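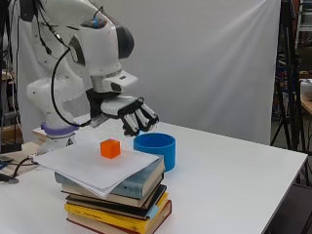 White arm, blue cup, orange cube.

Blog > Local matters > Elections

Saturday, April 5, 2025
Posted by Tsehay Lemma
14 comments | 6 shares

So there is to be a by-election in Binach ward, polling day is in May, and I have had nine leaflets. I live in a flat with a very small letterbox. Two of them arrived folded into a shape I can only describe as a samosa.

For those who don't follow the council as closely as I do (congratulations), our councillor stood down in February. He said he wanted to spend more time with his boat. I have no quarrel with that. I met him twice, once about bins and once about a different bin, and both times he wrote my name down wrong with great courtesy.

Last time round the seat was won by 156 votes. You would think this a dull little fact, but it has been printed on every single leaflet, by every single party, to prove entirely different things. One says it shows they can win here. One says it shows the other lot can't. A third has drawn a bar chart in which 156 votes is the height of a church and everybody else is a sort of kerb. I held a ruler to it. I am not proud of how I spend my evenings.

Then there was the hustings on Wednesday, in the upstairs room at the library. They had put out 100 chairs, which struck me as bold. I sat near the radiator next to Burgi Zaugg from the floor below mine, who grew up in Switzerland and regards voting only once every few years as a kind of national laziness. She brought a notebook and a boiled egg.

Four candidates turned up out of five. The fifth sent a statement saying he was listening to residents, presumably somewhere else.

The first question was about parking. The second question was about parking. The third was from a man who wanted to know each candidate's position on the war, and the chair asked which one, and he said "any of them", and we lost a good ten minutes to that. Then it was back to parking.

I wanted to ask about the 390 bus. For readers outside the ward: the 390 is the only bus that goes up the hill, and the evening service was cut last autumn "pending review". I have asked the council three times what the review is and who is doing it. The first reply thanked me for my interest in cycling. The other two were the same reply.

When I finally got the microphone it was switched off, so I shouted. All four candidates said they supported the 390. All four said they used it. I have been taking that bus for years and I have never seen any of them on it, though in fairness one has a forgettable face and might have been behind the pushchairs. Only the independent, the one with the cardigan, knew what time the last one now leaves. Burgi underlined something twice and wouldn't show me.

As for the petition, it stands at 232 signatures, and thank you to everyone who stood outside the chemist in that wind. It goes in before the next full meeting. If you signed as "Batman, Gotham" please get in touch, as I need your actual postcode.

I haven't decided how to vote. My mother always said you should pick the candidate you'd trust to hold your ladder, but she also voted for a man on the strength of his hedge, and he turned out to be dreadful on schools. I am leaning towards the cardigan. I may yet be talked out of it if somebody can tell me, in plain words, what they would cut to pay for the buses. So far the answer has been "waste". We all hate waste. I would like to see it on a list with prices.

A few practical things. You have to be registered well ahead of polling day, and you need photo ID at the polling station, and no, a library card won't do, I've already had that conversation with my brother. Our polling station has moved from the school to the church hall, the one with the steep steps at the front. There is a ramp round the back by the recycling. The sign for it points at a wall.

Leaflet number ten came while I was typing this. It's addressed to Mr T. Lemon.

14 comments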